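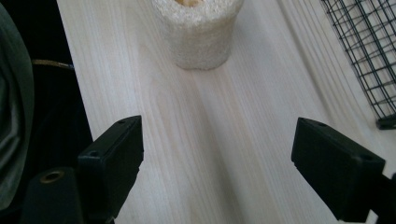

Call for participants: table clearing and sorting sessions, Nenthorpe

We are looking for adults who clear off a table most days and are willing to tell us, without being polite about it, whether the tidying advice they have been given is any good.

Some background. Gosmont puts out a household guide that makes large claims for small habits. Give every object on the table a fixed spot, it says, use open wire racks in place of drawers, and you will get back a good part of your evening. I have read the guide twice and I can't find where that claim comes from. Sirkka Tuominen, who wrote most of it, believes it. I was hired to check, and I would like to do that with people who have no stake in the answer.

What you would do

You come to our room in Nenthorpe for 2 sessions of 90 minutes each. You will be given a wooden table with ordinary things left on it: cups, a wire mesh rack, odds and ends from a kitchen or a desk. In the first session you put it in order however you like. In the second you follow the Gosmont method. After each one you fill out a short form and talk to me for a few minutes.

There is no right way to leave the table. If you think the rack is in the way, move it. If you think the whole method is a way of selling racks, write that down – we do read the forms.

Who we want

You should be 18 or older and able to stand for most of a session, or tell us ahead of time if you need a stool (we have stools). We want messy people as much as neat ones. We especially want people who bought an organizer of some kind and stopped using it. We have had plenty of interest from people who already love organizing, and their spots are full.

Please don't apply if you work for Gosmont or for Sarer, who supply the racks, or if you live with someone who does.

What you get

$64 for each session, paid when you leave, including if you quit halfway through. Parking is free behind the building. Coffee is available and is not very good.

What you should not expect

We won't teach you to be tidy. We can't promise that anything you say will change the guide, although the results go to Gosmont in full and a summary goes to everyone who took part. If the method does nothing, the summary will say so. That is in my contract, and I asked for it.

How to apply

Write to Dariusz Sadowski, Table Sessions, Nenthorpe, and tell us in a few lines what is on your table at home right now. Don't clean it up first. Include a phone number and the times of day you can't come. Applications are open until March 26, 2026. Later ones will be kept for a second round in October, if there is a second round.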